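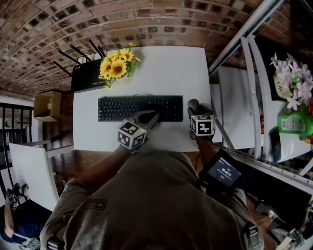

**Büroorganisation und Arbeitsplatz, Handout 3**
Kursleitung: Seren Meredith
Stand: 1. Dezember 2024

## Thema: Der Schreibtisch mit Tastatur, Router und Ablage

Dieses Handout fasst die dritte Einheit zusammen. Vorausgesetzt werden die Begriffe aus Handout 1 (Greifraum, Sehraum, Beinraum) und die Skizze des eigenen Arbeitsplatzes, die alle in der letzten Stunde angefertigt haben. Wer gefehlt hat, zeichnet die Skizze bitte nach: Draufsicht, Tischplatte als Rechteck, alle Gegenstände mit Umriss eingetragen, auch die Dinge auf dem Boden.

### 1. Zonen auf der Tischplatte

Wir teilen die Platte in drei Zonen ein.

**Innere Zone.** Alles, was man mit angewinkelten Unterarmen erreicht. Hier liegt die Tastatur, daneben die Maus, falls eine benutzt wird. Zwischen Tischkante und Tastatur bleibt Platz zum Ablegen der Handballen. Papier wird hier nur bearbeitet und nicht gelagert.

**Mittlere Zone.** Mit gestreckten Armen erreichbar, ohne dass sich der Oberkörper nach vorn beugt. Geeignet für Telefon, Stifte, Notizblock und das Schriftstück, das gerade gebraucht wird.

**Äußere Zone.** Der hintere Rand und die Ecken. Dorthin kommen Geräte, die man selten anfasst, und alles Dekorative.

Die Grenzen hängen von der Körpergröße ab. Sie lassen sich mit Kreppband auf der eigenen Platte markieren: hinsetzen, Unterarme auflegen, Bogen abkleben, dann dasselbe mit gestreckten Armen.

### 2. Tastatur

- Die Tastatur liegt parallel zur Tischkante. Die Mitte des Buchstabenblocks liegt vor der Körpermitte, auch wenn die Tastatur dadurch rechts weiter übersteht.
- Die ausklappbaren Füße auf der Unterseite bleiben in der Regel eingeklappt.
- Das Kabel läuft nach hinten weg. Eine kleine Schlaufe hinter der Tastatur ist erwünscht, damit sie sich verschieben lässt. Ein straff gespanntes Kabel zieht die Tastatur immer wieder schräg.
- Auf der Tastatur wird nichts abgelegt. Wer die Fläche für andere Arbeiten braucht, schiebt sie nach hinten oder stellt sie hochkant an die Seite.

Gereinigt wird mit abgezogenem Stecker. Zuerst umdrehen und leicht ausklopfen, dann mit einem weichen Pinsel zwischen den Reihen entlang, zuletzt mit einem leicht feuchten Tuch über die Tastenkappen. Reiniger kommt auf das Tuch.

### 3. Router auf dem Schreibtisch

In kleinen Büros und zu Hause steht der Router oft auf dem Arbeitstisch, weil dort die Anschlussdose ist. Am hinteren Rand stört er am wenigsten. Zu beachten:

- Die Lüftungsschlitze bleiben frei. Keine Hefter, keine Post und keine Tücher auf dem Gehäuse.
- Bewegliche Antennen werden so gestellt, dass sie nirgends eingeklemmt sind. Bei vier Antennen ist ein Fächer üblich. Die beste Stellung muss man ausprobieren, sie hängt vom Raum ab.
- Die Kontrollleuchten sollten vom Stuhl aus zu sehen sein.
- Massive Wände, zum Beispiel aus Ziegel, schwächen das Funksignal. Wer im Nebenraum arbeitet, misst dort nach, bevor der Standort festgelegt wird.
- Das Typenschild wird einmal abfotografiert oder abgeschrieben. Sonst muss das Gerät bei jeder Störung umgedreht werden.

### 4. Pflanzen und Kunstblumen

Echte Pflanzen gehören nicht neben elektrische Geräte, auch nicht mit Übertopf. Beim Gießen geht leicht etwas daneben.

Kunstblumen sind in dieser Hinsicht unproblematisch und werden gern benutzt, um einen Router zu verdecken. Ein Strauß künstlicher Sonnenblumen vor dem Gehäuse ist in Ordnung, solange seitlich und oben Luft bleibt. Die Blätter dürfen nicht in den Schlitzen stecken. Kunstblumen sammeln Staub, besonders in der dunklen Mitte der Blüten, wo man ihn erst spät sieht. Abgestaubt wird nicht über der Tastatur.

### 5. Boden, Stuhl und Kartons

Zum Arbeitsplatz gehört auch der Boden um den Tisch. In den Skizzen fehlte dieser Bereich bei den meisten.

Offene Kartons neben dem Tisch sind als Zwischenlager erlaubt, aber nur mit einem festgelegten Inhalt und einem Datum auf der Lasche. Ein Karton an der Tischecke steht genau dort, wo man beim Aufstehen hintritt. Besser ist ein Platz an der Wand oder unter der Platte außerhalb des Beinraums.

Stühle mit flacher, harter Sitzfläche eignen sich für Besuch und kurze Tätigkeiten. Für längere Schreibarbeit wird ein höhenverstellbarer Stuhl gebraucht. Ein zweiter Stuhl am Tisch wird schnell zur Ablage für Jacken und Mappen und sollte nach der Besprechung wieder weggestellt werden.

Bei Galerien und Treppenaufgängen kommt das Geländer hinzu. Vor einem Geländer mit senkrechten Stäben wird nichts gestapelt, und kleine Gegenstände bleiben von den Zwischenräumen weg.

### 6. Kabelplan

Der Kabelplan wird direkt in die Skizze eingezeichnet, Strom rot, Daten blau. Jedes Kabel bekommt an beiden Enden dieselbe Nummer. Zur Beschriftung reicht gefaltetes Kreppband. Kabel, deren zweites Ende niemand kennt, bekommen ein Fragezeichen und werden in der nächsten Stunde besprochen.

### Aufgaben bis zur nächsten Einheit

1. Die eigene Skizze um die drei Zonen ergänzen und jeden Gegenstand einer Zone zuordnen.
2. Alles, was in der falschen Zone liegt, umräumen. Vorher und nachher eine Skizze.
3. Den Kabelplan eintragen.
4. Fallbeispiel Gresbridge (Reader, S. 46) lesen. Notieren, welche Gegenstände dort auf der Tischplatte stehen, obwohl sie ins Regal könnten.

Die Vorlage für die Draufsicht liegt im Kursordner unter »Dosteo«. Wer mit Papier arbeitet, nimmt kariertes A4, Maßstab 1:10.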